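What I Learned at the Zetivov Open Day
Project report, Automation and Work module

Our group chose the open day at Zetivov because it was free and because the leaflet promised we would see "robots that learn by themselves". I wanted to find out if that was true. Three of us went, and I took the notes. Liesl Trummer asked most of the questions.

The open day was in July and started at 10 in the morning. We had expected a workshop with machines moving about. Most of the visit was in a seminar room with a large screen, where the staff showed us a simulated room and a simulated arm. The programme they use for this is called Skadlow. The arm in it is a Franka Emika, and the task is to pick up a small blue card from a table.

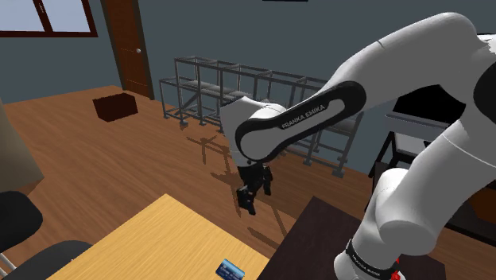

The talk lasted 37 minutes. We were told that the arm practises the task over and over in the computer, and that this is cheaper and safer than letting a real one bang into the furniture. I can believe that part. A real arm costs money, and a simulated one can knock into a table all day.

What I found harder to accept was the jump from there to "and then it works in your warehouse". Picking up a flat card is difficult, I understand that now. You can't get your fingers under it easily, and I have trouble myself with a bank card on a smooth counter. But a warehouse has wet boxes, torn boxes, people walking past and bad lighting. I wrote down "who makes the mess?" in my notebook and asked it at the end. The answer was that mess can be added later. I didn't think much of that answer.

The speaker gave us some figures. The arm had made 800 tries at the card in the latest round, and 382 of them were counted as a success. On the slide this was called "strong progress". I worked it out on my phone and it is less than half. When Liesl asked what counted as a success, we were told the card had to be lifted clear of the table. It didn't have to be put down anywhere. So a try where the arm lifts the card and then drops it would still be counted, if I understood correctly.

To be fair to them, the earlier round had only 161 successes out of the same number of tries, so the score did more than double. They were also open about the numbers once we asked, and they let us stay through part of the lunch break while they loaded the room again.

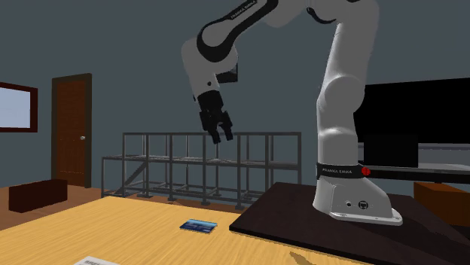 Driss Ezzat read a draft of this report and thinks I am being too hard on them. In his view a simulation is only a place to practise, like a driving simulator, and it is unfair to complain that it isn't a road. He also says that a lab which shows you a score under half is more honest than one which shows you a single good try on video.

I have thought about this and I agree with the second point more than the first. People who learn in a driving simulator still have to pass a test on a road before anyone lets them drive. I asked if there had been a test with a real arm and a real card, and we were told one was planned with a partner firm, Bühler – no month was given.

I would also change the leaflet. "Learn by themselves" is not what we heard about. Somebody chose the table, the card, the arm and the rule for what counts as lifting. The learning happens inside all those choices, and a visitor who left before the questions would have no idea.

For the second part of the project we have written to Zollov, who use arms for packing, to ask if we can see one at work during a normal shift. We have had no reply yet. If they say no, Liesl will write up the phone interview on its own.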